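Storeson Key Caps, set of 4

Push-on plastic covers for flat house and padlock keys. Each cap fits over the head of the key and leaves the blade clear. The opening at the end lines up with the hole in the key, so a capped key still goes on a ring. Item 1116. For large or square heads, order item 922 – same colors, wider slot.

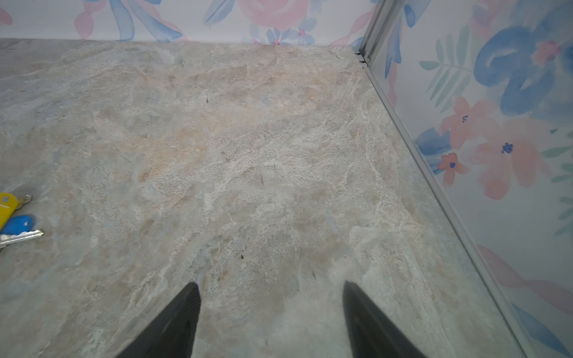 Do the caps come off again?

Pull from the closed end while holding the blade. If a cap has gone stiff, leave it in warm water for 30 seconds first.

**Material:** flexible plastic, colored through
**Colors:** yellow, blue, red, green
**Not suitable for:** car keys with a built-in remote, tubular keys

Caps are sold in sets only. Single replacement colors are stocked at the Figueroa counter – ask for the Koto drawer.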